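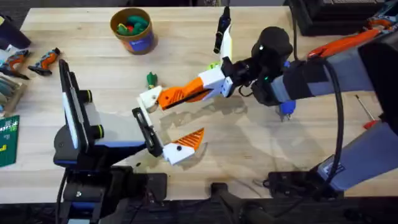
One reader wrote in to say they had bought a ticket for the Vernberg all-nighter, turned up at the time printed on it and stood in an empty hall until the first DJ plugged in. Could we please put the real times somewhere? We now do, and the answers to the other things people ask are on this page as well.

What time does it start?

Doors open an hour before the first set. The time on your ticket is the door time. Set times go up on the Vernberg site at noon the day before and are also taped to the wall by the cloakroom. They can move by a few minutes on the night, mostly when a long set runs over.

How long are the sets?

60 minutes in the main hall. The Cunitz room is looser, and some people play there for two hours or more. The closing set in either room has no fixed length, but the music stops at 6am whatever happens.

Can I get back in if I leave?

Yes, until 2am. Get a stamp from the door staff on your way out. After 2am you can leave but you can't come back in, stamp or no stamp.

Who is playing?

The January bill has 12 acts over both rooms. Ding headline the main hall with their live show, which means synths and drum machines on stage and no decks. Bratine play a DJ set in the Cunitz room straight after, so you can see both if you don't mind the stairs.

Will Ding play the old singles?

We don't know. Acts choose their own sets and we don't ask for a track list. On their last visit they played mostly unreleased material and one old single, slowed down a lot.

Can I request a song?

Please don't. The booth is closed to the public and the staff there will turn you away. Holding up a phone with a song title on it doesn't work either.

Is it loud?

Yes. Free foam earplugs are at both bars. If you have your own moulded pair, bring them. The quiet room on the first floor has seats and water and is open all night.

Are the sets recorded?

Most are. Recordings go online when the act has agreed to it, usually within 4 weeks. Ding have never agreed so far. If a set is missing, please don't write to ask for a private copy.

Can I film?

Short clips on a phone are fine. No flash, no lights, no tripods. In the Cunitz room we ask you to keep phones away altogether.

How old do I have to be?

18 or over, with photo ID. A picture of your ID on your phone is not accepted.

Can I return my ticket?

You can put it back on sale through your account up to noon on the day. If it sells you get the full price back, less the booking fee. We don't refund for changes to the bill unless both headline acts drop out.

Lost something?

Lost property is kept for 60 days. Use the contact form, give the date and the room, and say what the item looks like. Coats left in the cloakroom after closing are kept there until the next event.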